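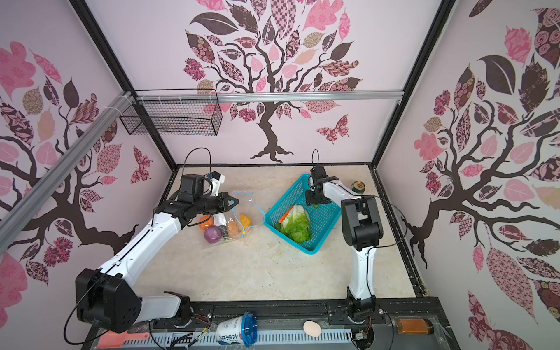
By Lucie Beaulieu
May

How to name and tag a folder of scanned type specimens

Quick one. Did this for the Chisholm specimen sheets over the spring and three people have asked how, so writing it down before I forget the fiddly parts. 1349 scans, one flat folder, every file called scan_ something. Awful.

You need: the scans, a spreadsheet, a bulk renamer (any), and a viewer that can write keywords into the file. I used Hikar for the keywords. Others work fine.

Step 1. Copy everything first

Whole folder, second drive. Don't touch the originals again. Make it read-only if you know how. I skipped this once on another job and lost a weekend to it.

Step 2. Decide the file name before you open the renamer

Short. Boring. Mine goes:

foundry_face_size_page

so chisholm_pritera_14_003. All lowercase, underscores, no spaces. Leading zeros on the page number or the sort order goes to pieces. Don't put the weight or the style in the name, that lives in the keywords. You WILL change your mind about what counts as a bold and then you're renaming again.

No foundry on the sheet? Write unk. Don't guess, fix later.

Step 3. Fill in the spreadsheet

One row per scan. Columns: old name, new name, foundry, face, size, page, notes. Old name column gets exported straight from the folder, don't type it. Everything else you type while looking at the scan at full screen. Slow part. I got through 364 on a good Tuesday, with tea, and far fewer on other days.

Use fill-down for runs of the same face. Check the last row of every run, thats where the mistakes are.
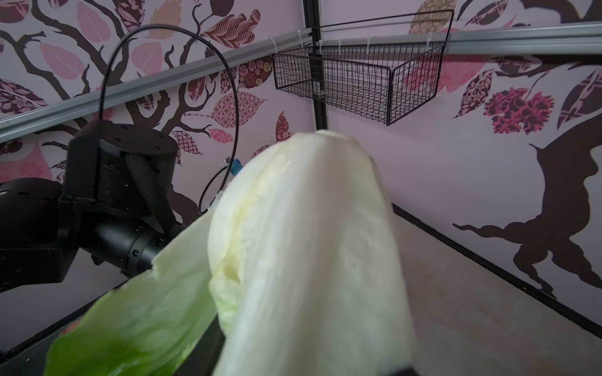 Step 4. Rename in one go

Sort the sheet by new name. Look for duplicates. Fix them. Then feed the old/new columns to the renamer and do a dry run. Read the dry run, all of it, even the boring middle. Then run it for real on the COPY.

If the count at the end doesn't match the count at the start, stop and go back to step 1.

Step 5. Keywords

Pick a list and stick to it. Mine has four groups:

- class: serif, sans, script, display, ornament
- weight: light, regular, bold, heavy
- content: full alphabet, partial, running text, borders
- condition: clean, foxed, torn, show-through

One from each group where you can. Ornament sheets don't get a weight. Select a batch of thumbnails, tag the batch, move on. Opening files singly is a waste of your life.

Lorne Campbell, who scanned the Kondthorpe books, wants a date group too. Fine if your sheets are dated. Mine mostly arent.

Step 6. Test it

Ask for something real. "Bold serif, running text, clean." If you get nothing or you get everything, the keywords are wrong, go back to 5 and look at how you used them. Lorne's set came to 3274 files and his first search brought back most of them becuase he'd tagged every page regular.

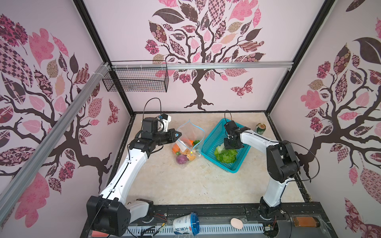

Step 7. Write the rules down

Plain text file, same folder, called readme. Name pattern, keyword list, what unk means, who did it. Half a page. Then back up again, names and keywords and spreadsheet together.

Next time I'll do the cropping and deskew bit, which really ought to come before all this.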